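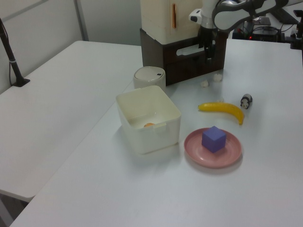

The ferry had never once been on time, according to my aunt, and she saw no reason for it to start on the day they closed the route. She said this from the back seat, where she had installed herself with a thermos and a folding stool, and she said it all the way from Mullbridge to the landing.

We were going to take the last boat to Orascombe. So was everyone else in the county. For eleven months of the year the ferry carried a mail sack, a few crates of beer and a man with a dog, and now that it was being shut down for lack of interest there was a line of cars back to the feed store. People who had not set foot on it since grade school were telling each other how much it had meant to them. A woman in front of us was crying. She had out-of-state plates.

"Where were they in February," said my aunt.

I pointed out that she hadn't been there in February either. She had moved off the island the minute my uncle was in the ground, and she had taken the bus around by the bridge ever since, since the bus had heating.

"I supported it in spirit," she said.

The county had put up a sign explaining the decision. The boat needed a new engine, the engine would have to come from a firm called Pindier, and Pindier wanted more for it than the county had spent on the boat, the landing and the waiting room put together. Somebody had started a petition. It had 3,000 names on it, a fine turnout for a crossing whose waiting room held six, and the county had thanked everyone warmly and gone ahead.

A boy came down the line selling commemorative tickets. They were the same as the regular tickets but they cost 5 dollars more and had a border. My aunt bought two. She asked him whether a person could still ride on the ordinary kind, and he said yes, and she said in that case she'd have one of those as well, for using.

By the time we got to the ramp the boat had gone over and come back twice, and the deckhand was letting on foot passengers only. He counted us through with a clicker. I was number 101. My aunt was in front of me, and for the rest of the day she referred to herself as one of the first hundred.

The crossing takes 23 minutes. I had remembered it as an ocean voyage. When I was nine I was sent over every summer with a suitcase and a note, and I used to stand at the rail and think about my life, what there was of it. I went and stood at the rail now and tried to do it again, but a man with a trombone had gotten there first.

There was a whole band, in fact. They had been told they'd play on the upper deck, and the boat did not have an upper deck, so they were spread out wherever they could find room, and being that far apart they didn't always agree on where they were in the tune. The tuba was in with the life jackets. I think they played "Shenandoah." The engine, which had been described on the sign as beyond economical repair, kept better time than they did.

Halfway over, my aunt took my sleeve and said she had something to tell me.

She said she had hated this boat. She had hated it for thirty-one years. It smelled of diesel and wet dog, it had made her late for her own wedding and for the birth of her sister's child – me – and once, in fog, it had gone in a slow circle and let everybody off where they had gotten on. My uncle had thought that was the funniest thing that ever happened. He told it at every dinner they gave. He told it to the doctor.

"He'd have bought the ticket with the border," she said.

I said she had bought the ticket with the border. She had bought two.

"Well," she said, "one's his."

She opened the thermos and poured some coffee into the lid and drank it looking straight ahead, at the tuba.

At Orascombe they had hung bunting on the dock, and the Huang store had its doors open and was giving away sheet cake. The county had sent a man to make a speech. He talked about connection. He said that although the boat was stopping, the thing the boat stood for would go on, and a voice from the crowd asked if the thing would be taking freight.

Then there was a blast on the horn and we all turned to watch the ferry pull out empty on its way to be sold. It got a little way off the dock. It coughed. It drifted sideways, with great dignity, until it bumped against the pilings, and there it stayed, and the deckhand came to the rail and held up both his palms.

The band, after some discussion, went back to the beginning.

"How do we get home?" I said.

"There's a bus," said my aunt. She had unfolded her stool at the very end of the dock, and she was holding out her hand for cake. "Sit down. I want to see if it goes in a circle."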